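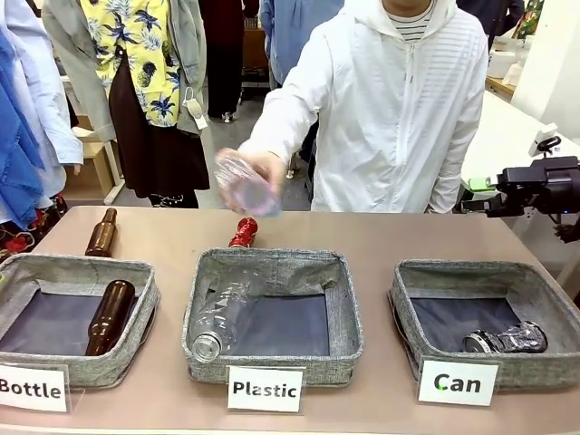

Setting the Points on an Old Single

If your old bike starts fine but coughs and spits once you're out on the road, have a look at the points before you go blaming the carburetor. I put nearly 50 miles on my Darkis single chasing a fuel problem that was never there, and I'd love to save you the bother!

Start with a cold engine. Take out the spark plug so she turns over easily, pop off the points cover (2 screws on mine, and they love to roll under the bench), and turn the engine slowly until the points are open as wide as they'll go.

Slide in a clean feeler gauge, using the gap given in your handbook. You want a light drag – nothing more. If it's off, loosen the locking screw a little, nudge the plate, and tighten up again. Then check it once more, as the plate nearly always creeps.

Wipe the faces with a bit of plain card, put a tiny dab of grease on the cam, and button everything up. I look at mine every 1,000 miles, usually the night before the Butham run, with a cup of tea going cold beside me.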